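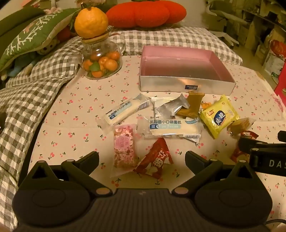
Two grippers at the snack spread, with the packets still waiting to go in the box.

Snack packing stopped for most of Wednesday after a gripper pinched a finger

Well, we had our first proper safety stop at Busell, and I was sitting close enough to hear the yelp! Loubna Younis was reaching in to straighten a packet when the jaws on one of the hand-held grippers snapped shut by themselves and caught the tip of her finger. She's fine (a red mark, a bit of swearing, a cup of tea), but work stopped right there and every gripper of that type got unplugged.

If you haven't followed along, we've been recording snack packing since March, picking up packets and breads and putting them in a box, over and over. We were on take 1365 when it happened, so I guess we'd all gotten pretty relaxed about putting our hands near the jaws.

Ciarán Corrigan had the thing open on his bench by lunch. He found a cable rubbed nearly bare close to the connector, and when he bent it a certain way the jaws closed with nobody touching the trigger – three times out of five, which was plenty for me. He then checked the other units and found the same wear starting on one more. Both have gone back to Salthorpe for new cables, and we're told to expect them in about 4 days.

Hatsue Hirano also went through the old logs that evening and found a short "jaw closed" blip in take 1202 that we'd all put down to a slow thumb. I was the one holding it that day, so that one stings a little. The takes between that one and the stop are on hold until she's looked at them.

For now we're running on the spare pair, with the closing force turned down. New house rule from Meriem Ezzat, starting right away: if something on the table needs straightening, both grippers get switched off first, even for a two-second nudge. Cables get looked over before each shift too, and if you spot any cracking, tell Ciarán and don't tape it up yourself. Yes, I know who's been using the tape!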